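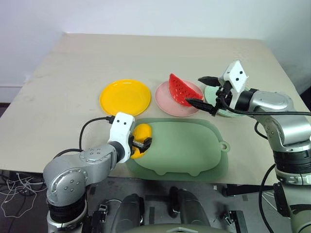 Dušan Đorđević thinks the plates are too close together and that I should stop fussing over color and start fussing over spacing. He left that in the margin of the last entry, in pencil, with an arrow. Fair point, and I'm taking half of it.

September, just after 9 in the morning

Play-food table, continued. Really happy with where this is going! The beige top is the right call after all. Yellow, pink and mint all read cleanly against it, and the white wall behind keeps everything calm. The old top from the Plornard room had that orange grain and the yellow plate just sank into it.

Order across the back stays yellow, pink, mint, left to right. The watermelon slice is on the pink plate. I love that slice - the red is so strong that you find it from the doorway, and the black seeds give it a bit of pattern up close. It wants to lie tilted and I have given up making it sit straight. On yellow it looked like a warning sign. On pink it looks like lunch.

The pig mat goes front and center. Sage green, feet toward the edge, hanging hole on the right. It does stick out past the near edge of the table with the plates where they are, so either the row moves back or the mat turns sideways. Tried it sideways in my head and didn't like it, the pig ends up lying on its back. Move the row.

On Dušan's spacing: if the plates spread out much more, the mint one drifts so far right that it stops belonging to the set. I'd go a hand's width between rims and see. He wants two. We can try both before lunch and whoever is hungrier gives in.

Surface: gray scuffs and smudges on the top. Damp cloth first, then the Zorner paste on a corner if the cloth does nothing. Please don't use the paste on the plates. The yellow one has such a nice shine inside and I'd hate to dull it.

Storage. Cruzado bin, shelf 4, plates nested with the yellow at the bottom. The slice goes on top, loose, so it doesn't get pressed into a rim. The mat can hang from its own hole if we put a hook up on the side of the shelf - so pleased with this, it's been sliding down behind things for weeks. Hook is in the Utavance drawer, the one that sticks. Lift and pull.

Labels: plates are 241, mat is 264, slice has no label yet. I'd rather tag the bin than put a sticker over the seeds.

Still to do
Wipe the top
Shift the plate row back, try both gaps
Hook for the mat
Find out if there is a second fruit in the same scale as the watermelon. An orange half would be wonderful on the mint plate, and maybe something dull and brown for the yellow, a bread roll?
Rub out the pencil arrow, it goes straight through my list from last time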